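Tundach publishes bench comparison of finger sets for hand-held grippers

Enden, October – Tundach has released the results of a comparison between two finger sets for its hand-held gripper, the unit used to record two-handed table tasks. The work was carried out at the company's Enden test room and covers the standard claw finger and a thinner version supplied by Kokkinos.

The comparison was set up to answer a question raised by users of the current model: whether a thinner finger improves the handling of flat, closely packed items without reducing grip on heavier ones. Both sets were fitted to the same pair of gripper bodies and driven by the same controller. Cable routing and trigger travel were left unchanged between sets.

Each finger set completed 100 trials on each of two tasks. In the first, the operator removed a stack of thin cards from one compartment of an upright organiser, set it down on the table and then put it back. In the second, the operator passed a filled bottle from the left gripper to the right. Trials were stopped and logged as failed if an item was dropped or if a finger lost contact during the lift.

The card task proved the more demanding of the two. The cards stand on edge between curved dividers, and the fingers have to close on the stack without pushing the organiser across the table. Clear acrylic was kept as the organiser material for all trials, as it is hard to pick out in recorded video apart from its glinting edges and the same recordings are used to check camera settings.

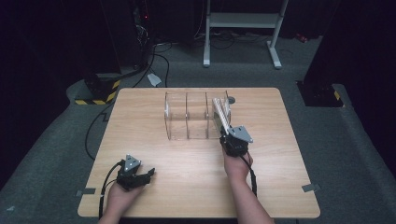 Results

With the standard finger, 43 of the card trials were logged as failed. Most of these occurred on the return, when the lower edge of the stack caught on a divider. The Kokkinos finger reduced the number of failures, but showed more sideways bending when the stack was gripped near the tip. No difference was found between the two sets on the bottle task.

Wear was checked separately. Each set was opened and closed 1,000 times against a fixed block, with the finger pads inspected every 200 cycles. Neither set needed new pads. One Kokkinos finger showed light marking at the root and has been returned to the supplier for measurement.

Availability

The thinner finger will be offered as an option and fits existing gripper bodies with the present screws. Users will need to repeat the opening-width calibration after fitting. The standard finger remains the default for general work.

Trial logs and the task layout can be requested through Fliltport, Tundach's document service – existing customers can use their current login.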